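3. Materials and Part Handling

3.1 Selection of the desktop units

The desktop computers used in this work came from the storeroom of the Tolaslow reuse program, which receives retired office equipment from schools and public agencies in the Plidholm district. At the start of the selection period in January, the storeroom register listed 661 units. Most of these had been logged by case type only. The register did not say whether a unit still held its memory, its processor, or any expansion card, and the first task was therefore to open a sample of cases and record what was inside.

Units were set aside if the case was bent, if the side panel could not be released without force, or if the board showed signs of leakage near the capacitors. Small form factor machines were also excluded. Their drive cages usually sit over the board and must come out before the memory can be reached, and this would have added steps that had little to do with the questions of this paper. After these exclusions, 16 tower units were kept for study. All were given a paper tag with a Bidex entry number, Bidex being the shared parts ledger that Tolaslow keeps for its own repair work.

Tower cases were opened lying on the side. In this position the board faces up, parts are set down into their sockets under their own weight, and a dropped screw tends to stay on the board where it can be found. Figure 1 gives the working position.

Figure 1. Tower case on its side on the slotted aluminum table, side panel removed. The processor socket is empty. 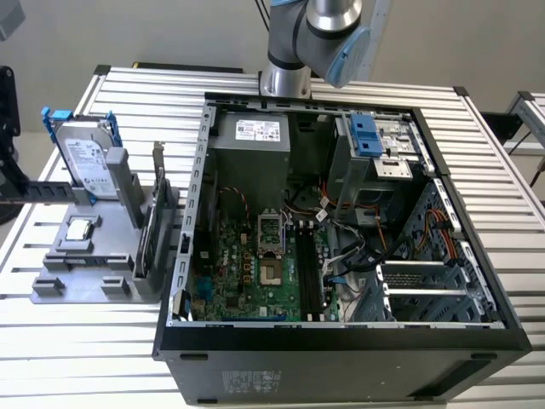 Cables were a larger concern than the exclusion rules had suggested. A case that has been serviced several times often has data cables that are longer than needed, and these tend to drift across the memory area once the panel is off. The rule adopted was that cables could be moved aside but could not be unplugged, tied, or shortened. A tidy interior would have made each step easier to carry out and to time, but it would also have described a machine that the program seldom receives. The position of the cables at the start of each session was noted in the ledger in plain words, such as "clear of memory" or "across the lower slot."

Dust was removed with a soft brush before the first session. No other cleaning was done to the boards. Contacts on memory modules were wiped with a dry lint-free cloth at the start of each day of work and were otherwise left alone.

3.2 Parts removed and refitted

Three kinds of part were studied: memory modules, processors, and graphics cards. They were selected for the differences in how they are held. A memory module is long and thin, and goes into its slot along one edge. It must enter straight, with the notch in the correct place, and must be pressed until the end clips close. A processor is small and flat and should drop into its socket with almost no pressure. Any force across the socket may damage the contacts, and the retention bracket is closed only after the part is lying level. A graphics card is the heaviest of the three. It must meet the expansion slot and the rear opening of the case together, and it can be badly placed at one end while looking correct at the other.

The parts also differ in where they may be touched. Memory modules and processors were to be held by their edges only. For graphics cards, the shroud was treated as a safe surface, and the exposed portion of the circuit board was not. Fans were never used as a hold point. The blades turn freely, and a card lifted by them will tilt.

Every card was identified by the name printed on the shroud wherever one was present. This proved more reliable than the small labels on the back, which had been removed or written over on several of the donated parts. The name was copied into the ledger as printed, with no attempt to expand or correct it. Figure 2 is a typical case in which the printed name can be read without turning the card over.

Figure 2. Graphics card with the name printed in white on its black shroud.

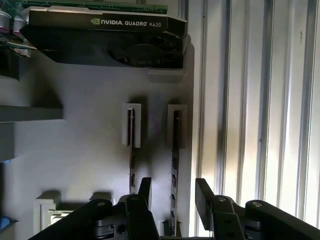 3.3 Storage of parts between steps

Loose parts on a bench are a common source of loss and damage in small repair shops. The usual answer is a tray or an antistatic bag, and both have limits. A tray allows parts to slide against one another. A bag protects the part well but hides its direction, so that the person taking it out must turn it over once or twice before it can be fitted.

For this study a set of fixed holders was prepared under the working name Saber. The layout has 11 positions, each assigned to one kind of part. A part placed in a Saber holder is kept in a known direction, with its contacts clear of the table. The holders were sized with a small amount of play on all sides. Earlier versions were made to a closer fit and were abandoned after memory modules began to bind when entered at a slight angle. Too much play had the opposite fault: the module leaned, and it was then picked up leaning.

Positions were filled in the same order at the start of every session. If a part was returned to the wrong position, the session continued and the error was entered in the ledger. Such errors were most frequent with memory modules of the same length but different makers, whose labels look alike at a short distance. Colored dots were considered as an aid and were rejected on the ground that the program does not use them in daily work.

3.4 Starting condition of the case

Each session began from one of two starting conditions. In the filled condition, the processor and memory were in place, and the work consisted of taking them out and moving them to the holders. In the bare condition, the socket and the memory slots were empty, and the work ran in the other direction. The power supply and drive cage stayed in the case in both conditions, and so did the cables connected to them.

The bare condition was checked by eye before work began. The processor socket was inspected under a hand lamp for bent contacts and for fibers left by the cloth. The memory slots were inspected for dust at the bottom of the channel, which can keep a module from reaching its full depth while the end clips still appear to close. A case that failed the check was withdrawn for that day.

The heatsink was left off throughout. Fitting a heatsink calls for thermal paste, and paste has to be cleaned away before the processor can be handled again. Leaving this step out allowed the same processor to be fitted many times, at the price of a sequence that stops short of a working computer. No unit was powered on during the sessions, and the paper makes no claim on that point. The bare condition is given in Figure 3.

Figure 3. The bare starting condition, with the socket and both memory slots empty. 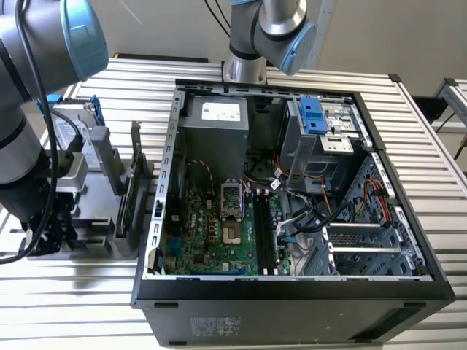 One technician at Tolaslow objected that the bare condition gives a poor picture of ordinary repair, in which a case rarely arrives with the heatsink already off and the processor already out. In the technician's view, the slowest part of any job is getting down to the socket, and a study that begins at the socket has skipped it. A bench that reports only the fitting steps would, on this account, lead a program to expect far more finished units per day than it could ever produce.

The objection is accepted in part. The times reported in Section 4 should not be read as repair times, and they should not be multiplied to obtain a daily output. They are intended for comparison between kinds of part and between storage methods, and for this purpose a common starting point is needed. A separate record of opening and stripping times was begun in April 2019 and will be reported when it covers enough cases to be of use.

3.5 Practice board

Repeated fitting wears out real boards. Slot clips on older machines become brittle, and a broken clip ends the useful life of a slot that the program could otherwise have sold with the machine. Early trials on donated units were stopped for this reason, and a practice board was made to take over most of the repeated work.

The practice board is a 3D-printed plate that follows the general arrangement of a computer board. It has recessed slots for memory modules and a square recess for a processor. The modules and processors used with it are real parts, so that weight, edge thickness, and surface are those of the parts found in service. The recesses have no electrical contacts. Seating is therefore judged by depth and level alone, and the resistance felt when a module is pressed into a real slot is only partly reproduced.

Two limits of the board should be stated. The printed clips do not snap closed as those on a real slot do, and a module can be called seated when it is slightly high at one end. A straightedge was laid across the tops of the modules after each trial to catch this. The second limit concerns glare. The metal cover of a processor reflects strongly under bright light, and the corner mark that gives its direction can be hard to see. Lighting was left as found, and the direction of the processor was confirmed from its position in the holder before it was moved. The board is seen with its parts in Figure 4.

Figure 4. The practice board with memory modules in their parallel slots and a processor in the square recess.
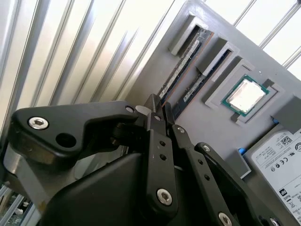
3.6 Record keeping

Every session produced one ledger entry. The entry gave the unit tag, the starting condition, the parts used, the position of the cables, and the order in which parts were moved. Faults were written out in full sentences. A fixed list of fault codes had been prepared in advance and was dropped after the first week, when it was found that the code for "not seated" was being used for modules that were high at one end, modules entered backward, and modules placed in the wrong slot.

Parts were retired from the study when a contact was scratched, when a label came loose, or when a corner of the circuit board was chipped. Retired parts were returned to Tolaslow with a note of the damage. Entries made with a part that was later retired were kept in the analysis up to the session in which the damage was first recorded, and entries from that session onward were removed.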